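Cunero Setup Block Set, reviewed by Harvey Sawatzky
Posted May 18, 2019
Score: 3 out of 5

I look after one small pick-and-place cell at Nutthorpe, and most of that job is convincing the arm it is where it thinks it is. Since January I've been doing the gripper checks with the Cunero blocks, which replaced a tobacco tin of odd bolts and a chess bishop.

The instructions run to 18 pages and the link on the back cover gives you a 404, so Nermina Ionescu and I worked out our own routine over a pot of tea.
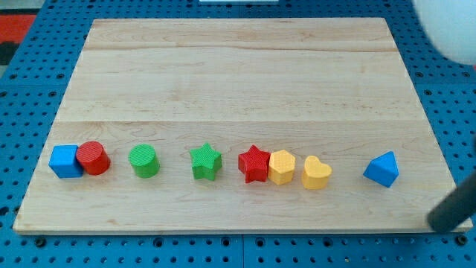
Grip force is where the set earns its shelf space. We start low on a cylinder, creep up until it lifts cleanly, then try the same setting on everything else. The cube forgives anything. The stars don't, and a red star shoved right up against a yellow hexagon will soon show you whether your finger clearance is a number or a wish. The ribbed surfaces give the fingers a bit of bite, perhaps more than our real parts ever will.

Grumbles: the heart is a pain to teach, and Caltitz, who sell the set over here, wanted 100 quid for it. The Choi set costs less but is all cubes, and our arm was already good at cubes.

I'd buy it again, though I'd haggle. The bishop has gone back to its board.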